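Nomton Opens Basket Packing Sessions for New Residents

October move-ins at Nomton now come with a free session on packing small belongings. The first one runs on 26th October in the Brirel workroom and has places for 30 people.

The method is simple – one open basket, a clear tabletop and things stored where they can be seen. Cups, cases, boxes and zippered pouches share a basket on the table.

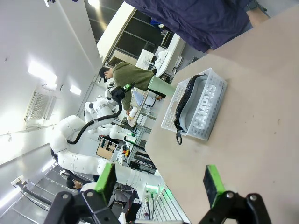 What the Session Covers

Tall items stand upright, side by side. Pouches go in with the zipper facing out.
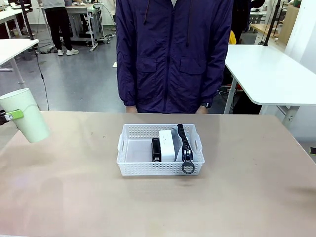
Each session lasts 80 minutes and is led by Liya Gidey, who runs the move-in program. "People pile things up and then dig for them," Gidey said. "We start with the box and the pouch and leave a space for the cup."
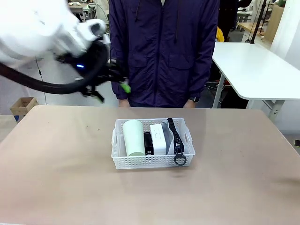
Do residents need to bring their own basket?
Baskets are supplied for the session and stay in the workroom afterward.

Bedside items such as clocks are covered in the last part, using a basket with round holes.
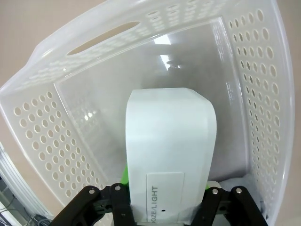
White device with a SNOOZE/LIGHT button in a perforated laundry basket.

Sign-up is at the Nomton front desk. Press contact: Rodel Salazar, Nomton.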